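Klötze sortieren will gelernt sein: Arbeitsgruppe Uvitz legt Ergebnisse vor

4. September 2020

Wer schon einmal einem Kleinkind beim Spielen mit Bauklötzen zugesehen hat, der weiß, wie viele Anläufe es braucht, bis ein Klotz dort steht, wo er stehen soll. Ganz ähnlich geht es im Labor der Arbeitsgruppe Uvitz zu, die in dieser Woche ihren Bericht zum Projekt Kotel veröffentlicht hat. Darin geht es um eine Frage, die viel einfacher klingt, als sie ist: Wie lernt ein Roboterarm, einen Klotz aus einer engen Wanne zu greifen, ohne den Nachbarn dabei umzuwerfen?

Die Gruppe lässt den Arm dafür selbst üben. Weiße Klötze tragen schwarz-weiße Marker, über die sich ihre Lage im Raum bestimmen lässt, und aus jedem Versuch zieht das Verfahren seine Schlüsse für den nächsten. Insgesamt 3.000 Griffe sind in die Auswertung eingeflossen, dazu kommen 100 Durchgänge, die allein der Prüfung dienten.

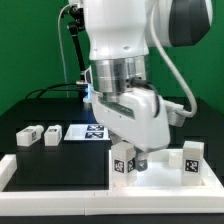
Chaminda Munshi hält die Marker allerdings für eine Krücke, von der man sich bald verabschieden müsse. In einer Werkhalle klebe schließlich niemand Muster auf jedes Teil, und ob das Gelernte auch ohne sie trage, müsse der nächste Bericht erst noch zeigen. Den Ansatz selbst finde er trotzdem sehr gelungen, gerade weil er mit so wenigen Vorgaben auskomme.

Die Gruppe sieht das übrigens recht ähnlich und schreibt es auch so in ihren Ausblick. Bei der Prüfung ging in 7 der 100 Durchgänge etwas schief, meistens deshalb, weil zwei Klötze sehr dicht beieinander standen und ein Finger des Greifers den falschen berührte. Ein älteres Verfahren namens Galbraith, das zum Vergleich mitlief und mit fest vorgegebenen Griffpunkten arbeitet, tat sich an genau diesen Stellen deutlich schwerer.

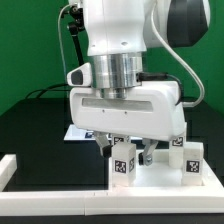

Text: Redaktion Londthorpe

Bis Dezember soll nun eine zweite Versuchsreihe folgen, auf die man sich im Labor schon sehr freut, auch wenn sie noch einmal einige Geduld verlangen wird. Geplant sind Klötze in weiteren Größen und 2 Wannen statt einer, sodass der Arm auch das Umsetzen von der einen in die andere üben kann. Der Bericht zum Projekt Kotel ist bei der Arbeitsgruppe auf Anfrage erhältlich, die Messdaten werden nachgereicht.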